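Research > Popular Music > Working Papers > Section 4
Search papers, authors, keywords Go
6 min read

4. From the first single to the debut album

In this section we consider the time between a rapper's first successful single and the first full album. Earlier work usually treats this time as a simple delay. We think it is better to treat it as a period of publishing, in which mixtapes, guest verses and remixes all have some weight.
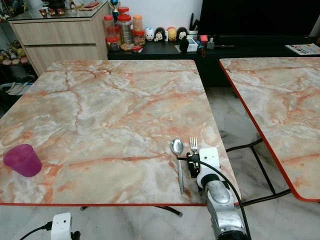
Tonantzin Beltrán and Vusumuzi Mnguni
Brunden Institute for Popular Music, Lusville
Posted August 30, 2024

4.1 Material

Our material comes from the release calendar of the streaming service Notine. The calendar lists 2,879 hip-hop releases for the period of study. We removed the live recordings, the instrumental versions and all releases with fewer than 2,000 plays in the first month. After this step 1,503 releases remained. From these we selected 40 debut albums for close reading, and for each album we compared the first announced tracklist with the final one. Eleven of the albums were issued by Zepeda, a label that keeps its old announcements online, and this made our work much easier.

4.2 Editions

A difficulty appears when the same album exists in more than one edition. The deluxe edition normally repeats the whole standard edition and adds a few songs, often with a new guest. We count such a pair as one album with two dates. The relation is like the one between the two steel bowls in Figure 2, where the smaller bowl sits inside the larger one and each is still a bowl of its own. A listener can play the standard edition alone, but the deluxe edition always carries it inside. For this reason the later date is used only in Section 5, where we discuss the chart position.
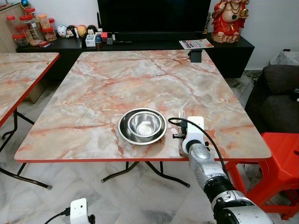
Figure 2

Guest artists were the second difficulty. In the announcements a guest is sometimes named beside the song and sometimes only in the text of the article. We accepted both forms. When an announcement was changed after publication — this happened often in the week before release — we kept the old version and the new version as separate records.

4.3 Genre labels 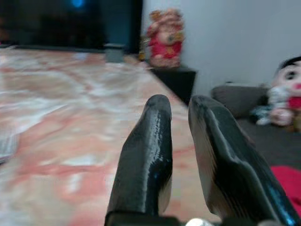 Figure 3

The genre label given by Notine is not always the label that the artist uses in interviews. Many debut albums in our group are called hip-hop in the calendar, while the songs with the most plays are sung and have the structure of a pop song. At first we tried to mark each song as rap or as pop, and the two coders disagreed too often. The labels run into each other much as the pink and the white do on the blurred tabletop in Figure 3, and it is hard to say at which point one ends. We therefore replaced the two labels with a scale of five steps, and the agreement between the coders became acceptable.

One limit should be mentioned. Albums first announced in February were often moved to a later month, and for three of them we could not find the original tracklist. These three are included in the tables of Section 5 but are marked with a star.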